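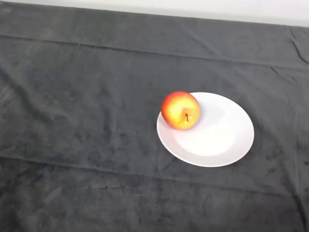

Re: Welche Lageräpfel halten bis Februar?

Lesezeit: 2 Minuten
Drucken | Per E-Mail senden

Liebe Obstfreunde,

auf die Frage aus Wadesitz antworte ich gern, auch wenn ich wieder ins Plaudern komme:

> Wir haben 80 Kilo im Keller, alles gemischt in großen Kisten.
> Die ersten werden schon schrumpelig. Ist es zu trocken
> oder einfach die falsche Sorte?

Vermutlich beides ein wenig! Bei uns in Tireck lag die Luftfeuchte im Keller jahrelang viel zu niedrig, und erst seit ich den Lehmboden ab und zu gieße und das Hygrometer auf 84 Prozent steht, bleiben die Boskoop bis in den Februar hinein schön prall. Legt sie bitte einlagig in flache Stiegen, Stiel nach oben, und sortiert die Frühen gleich aus – die gehören in den Kuchen oder ins Mus. Kartoffeln möglichst in einen anderen Raum, das vertragen beide schlecht.

Wer noch Stiegen braucht: Ich habe etliche übrig und bringe sie gern zum Schnittkurs nach Stesov mit. Schreibt mir einfach kurz, wie viele es sein sollen.

Herzliche Grüße aus dem nebligen Tireck

Kontakt | © Obstliste Tireck | Nach oben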